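Darley table cover, brown, reviewed for a student robotics club
Estela Tapia, 2021-11-11

Four stars. We bought the Darley in September to go under our two-arm bench, and it has outlasted three team names. It's smooth, light brown, and as exciting as that sounds. Grippers show up nicely against it, black on tan.

My gripe is the far edge, where it bunches up however we tug it — and we have tugged. 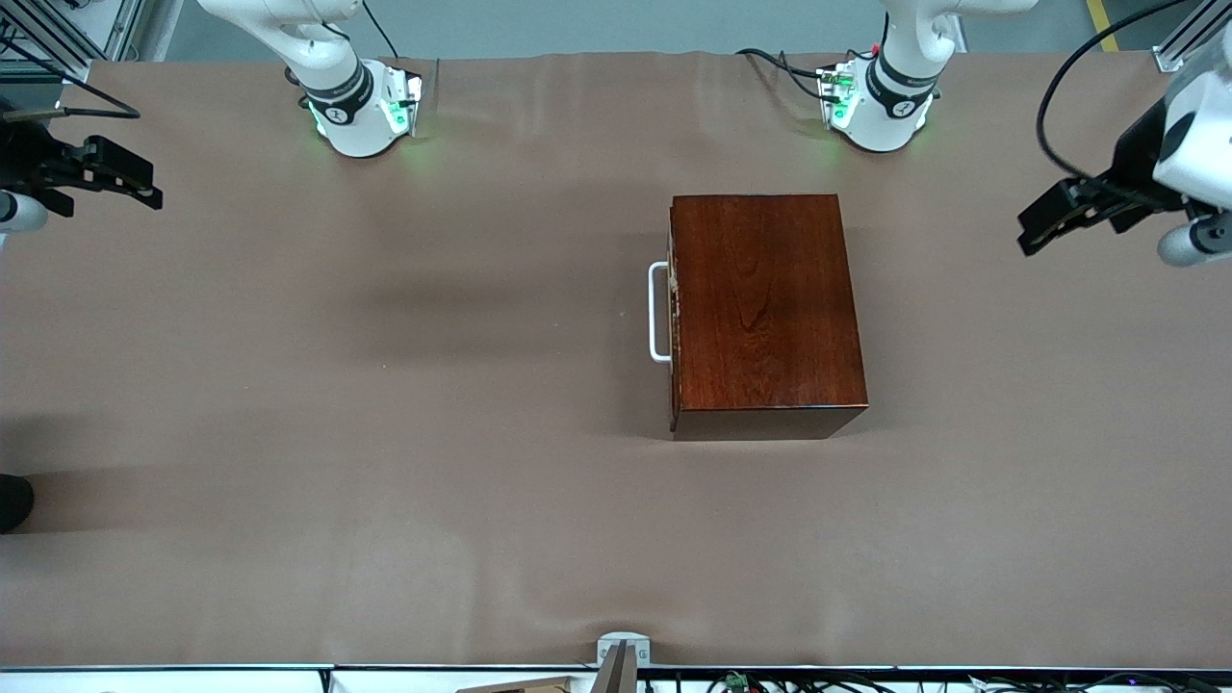

At 73 dollars it costs more than the Fimen, which curled. The club would buy it again, if the club had 73 dollars.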